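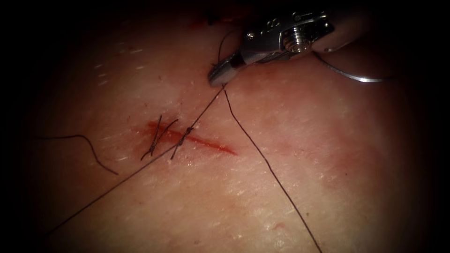 Session 4 handout: looking after the suturing cell
Todevcombe lab, Bench B. Notes by Yevdokiia Zinchenko. Bring this with you, the copy on the wall is last year's.

Before you power up
Tissue pad clamped flat, no bulge in the middle. Blood mix topped up. Wipe the scope lens, dry cloth only.
Check the log for instrument lives. We swap at 46 runs, whatever the counter on the cart says. Write the number in, don't tick the box.

Fitting the instruments
Covers on first, then instrument, then listen for the click. No click, take it out and start again. Don't push.
Turn both wrists by hand through full travel before engaging. Stiff or gritty = back in the tray with a red tag. Look at the cables where they go round the pulleys, a single frayed strand is enough to bin it.
Thread likes to get round the neck of the instrument, just under the wrist housing. If it does, stop both arms, open the loop with the other jaws, slide it off over the tip. Never pull through, you will load the wrist cable.

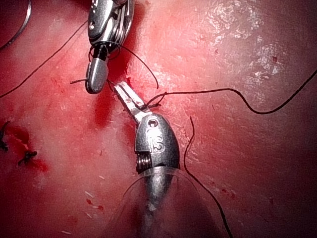
Homing and the handover check
Home left arm, then right. Tool offset is in the Zokik sheet, line 761 for the short jaw, 952 for the long one. People mix these up every September.
Handover check: both arms over the cut, grippers facing each other across it, one set of jaws holding thread. Jog each in 2 mm steps. Wrists should move smoothly with no drift when you let go of the pedal. Drift on one side only is nearly always the brake, tell me, dont adjust it yourself.
Keep an eye on slack thread lying under a wrist. It gets dragged along when the arm lifts.

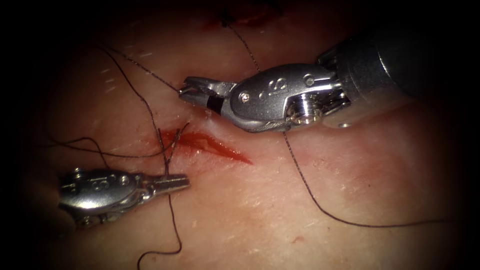

Jaw wear
Grip test on a spare length of thread, close, pull gently, look for slip. Slip at the tip only: clean with the soft brush and repeat. Slip all along the jaw: replace.
Tails trimmed short. Long ones knit together into a tuft over the cut and the jaws pick up the wrong strand, then you think you have a grip fault when it's just housekeeping. Tkachenko spent a whole afternoon at Wastley on exactly that.

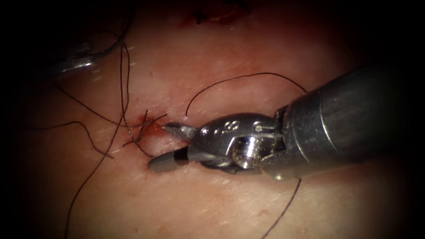 Same goes for old threads left on the pad between runs. Clear them with tweezers, arms parked. Count needles back into the tin before anyone leaves the bench.

Shutting down
Jaws open and empty, wrists straight, arms up and back. Instruments out before power off. Rinse, brush, blow dry, one drop of oil at the wrist joint, cycle it by hand ten times. Pad goes in the yellow bin if it has more than six cuts, otherwise wrap it and put it in teh fridge with your group name on.

For next week: read the fault code sheet, pages 3 to 5, and bring a filled in log from your own run.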